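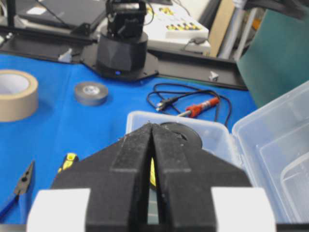
Doing the small tool kit tonight. It has been in a grocery bag since we moved to Vosham in April and I'm tired of digging through it.

Rule for this one: if it doesn't get used in the apartment, it goes down to the shed with the big stuff.

Put an old blue cloth down first. The table belongs to Stella Kioko and she would like it back without scratches.

Tape is the worst of it. I own masking tape, gray duct tape and a roll of orange-red that I don't remember buying. Idrisa Biwott says it was his. He can have it back if he comes and gets it.

The wide masking tape stays out of the box whatever happens. It takes up too much room and I use it every time I paint something. It can hang on a nail.

Soldering iron next. The cord is long and it gets into everything. Last time I wrapped it tight around the handle and that put a kink in it near the grip, so now I make loose loops and put one twist tie on them. Let it cool all the way first.

Someone asked what I solder. Mostly lamp switches and one radio. The radio still doesn't work.

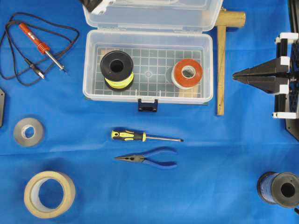 The box is a clear one with a lid that folds back. I like being able to see in without opening it. The lid on my last one was solid green and I opened it 13 times a day looking for the same screwdriver.

Yellow-green wire is going in the box, on its spool. I cut 5 short pieces off it for the hall light and taped the end down after. If you leave the end free it unwinds in the box and then you have a different project.

The mallet does not fit. Wooden head, long handle, no chance. I tried it on the diagonal — no. It goes on the shelf by the door. I only use it for tent pegs and flat-pack shelves anyway.

Yellow and black screwdriver: keep. Pliers with the blue handle: keep. That's the pair I reach for when the kitchen tap gets stiff.

A few people have told me to get the Faridetti wall rack. I looked. It needs a solid wall and mine is plaster over not much.

Order for packing, if it helps anybody: spools and tape first, flat things along the side, anything pointed last with the tip facing away from the latch. I got a screwdriver in the thumb once doing it the other way.

Still need a cap for the iron tip and some smaller twist ties. The hardware place in Prastcombe is open until six tomorrow, so I'll go after work.

Paint shelf is next. There's a can under there from Ndung'u that I haven't been able to open — will report back.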